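Cómo limpiar una mesa blanca sin comprar el limpiador milagroso

Desconfío de cualquier producto que promete "blanco de fábrica en segundos". He probado Burnolon y no le vi ventaja sobre el jabón neutro de siempre, salvo para quien lo vende. Su página presume de 1.672 opiniones perfectas. Ustedes verán.

Antes de frotar, retiren lo que haya encima y pasen un paño seco. Si la mesa lleva cubierta, levántenla y lávenla aparte: la mugre suele quedarse en los bordes.
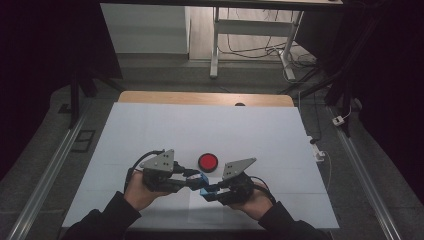

Wuisan, agosto. Para manchas de café o grasa:

1. Disuelvan una cucharadita de jabón neutro en medio litro de agua tibia.
2. Mojen un paño de microfibra y escúrranlo bien.
3. Apliquen sobre la mancha y esperen cinco minutos.
4. Froten en círculos, sin apretar.
5. Aclaren y sequen enseguida.

El bicarbonato, que tanto recomiendan, raya los acabados brillantes. Mawar Khoo me escribió que a ella le funciona con tinta; yo lo intenté durante 30 minutos y la tinta sigue ahí. Tampoco mezclen vinagre con lejía, por mucho que lo diga un vídeo.

Si la superficie ya está amarilla por el sol, dudo que esto la recupere. Prueben primero en una esquina.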